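Speaker notes - Ramil Cabrera, afternoon session, 2:15 slot
Talk: Writing task rules for household packing

Slide 1. Title. Skip the bio. Mention that the rule sheet is in the handout and that page numbers on the slides refer to it.

Slide 2. Scope. The sheet covers small soft and mixed goods going into an open container in a lived-in room. Kitchens and anything with liquid are in the Tadik sheet. Rigid parts on a bench are out of scope.

Slide 3. Where the rules came from. Ingate and Evisora each had a working draft. We merged them in July. 73 clauses went in, 19 came out. Most of what we cut was duplicate wording on grip force.

Slide 4. Terms. "Item" means one object that can be lifted without moving another. "Contact" starts when either finger pad touches the item. "Placed" means released and at rest inside the container walls. Read these out slowly. Half the questions last time were about "placed."

Slide 5. Work area. Both views are the same job, hair accessories and a white gift box. Leave up while reading clauses 4 to 7.
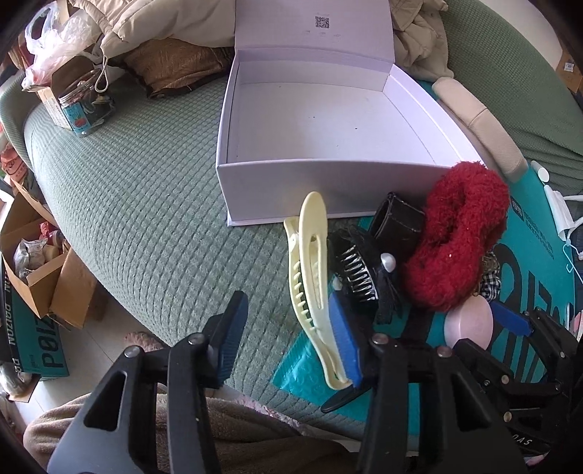
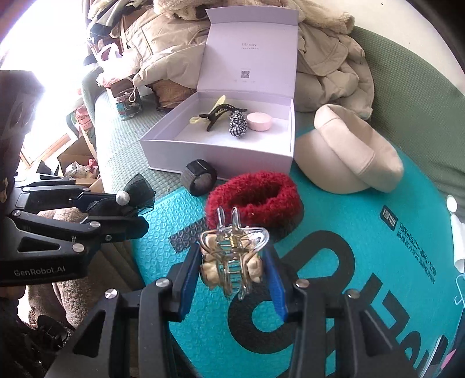
Clause 4: the container stays open, with its lid clear of the approach path, until the last item is placed.
Clause 5: household goods outside the task list may stay where they are. Do not tidy the room between runs. If an outside item gets moved, log it.
Clause 6: one item per gripper. If two come up together, set both down and start the pick again.
Clause 7: beads, bows and loops are not grip points unless the item has no firm body to hold.

Slide 6. Two grippers. The one nearer the container has right of way. The other holds position - it does not retreat, which causes more crossings than it prevents. Bañez tested both versions over 225 runs and kept the hold rule.

Slide 7. Logging. Record every drop, even when the item lands in the container. A drop is not a placement. Minimum set is 50 runs per item list before anyone quotes a rate.

Slide 8. Open points. Stacking order for soft items over hard ones is still undecided. Same for clause 12, nested items. Ask for comments in writing.

If time is short, drop slide 7 and go straight to questions. Clicker sticks on the back button, use the keyboard.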